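About Brilach

Brilach is a nonpartisan organization that studies how election campaigns are covered in the news. We read, record and compare what newspapers, radio stations and television programs tell voters about the people who ask for their support.

Our History

Brilach began as a reading group in Cisura and was formed as a nonprofit in May, following a disputed mayoral race. It is governed by a board of 16 members, none of whom may hold public office or work for a candidate while serving.

Our Work

Staff in our 2 offices, in Cisura and Wanyama, read each story in full and note its subject, its sources and its placement. The archive now holds 1,914 news reports and 1,206 opinion columns. Each item is read by a second person before it is entered – differences are settled by the senior editor on duty.

Our findings are published in the Urkov Review, which is free to all readers. We do not endorse candidates, and we do not accept gifts from parties or campaign funds.
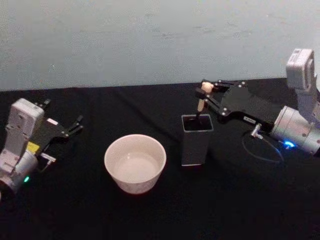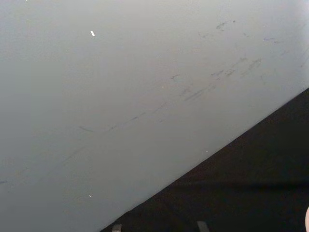

Corrections and Requests

Readers who believe that a report has been wrongly classified may write to the Cisura office. Corrections are printed in the next issue of the Review. Requests to use the archive should state the race and the period of interest.

Page last revised Sep 20, 2020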